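Kit de pinza Alow: un trimestre en el club

Compramos el kit en enero para el club de robótica, por 353 euros. Trae dos dedos, el servo, la placa y 32 tornillos, sin ninguno de repuesto. Kevser Sönmez lo montó en una tarde – el manual está solo en inglés y los esquemas son pequeños.

El agarre es firme con piezas rígidas y flojo con bolsas. El software se cuelga si se cambia de puerto USB sin reiniciar. Para un grupo de 10 alumnos se queda corto un solo kit.

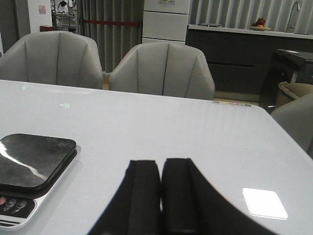

¿Sirve para alumnos sin experiencia en programación? Con el editor de bloques, los nuestros movían la pinza en la segunda sesión.

Nota: 7 sobre 10.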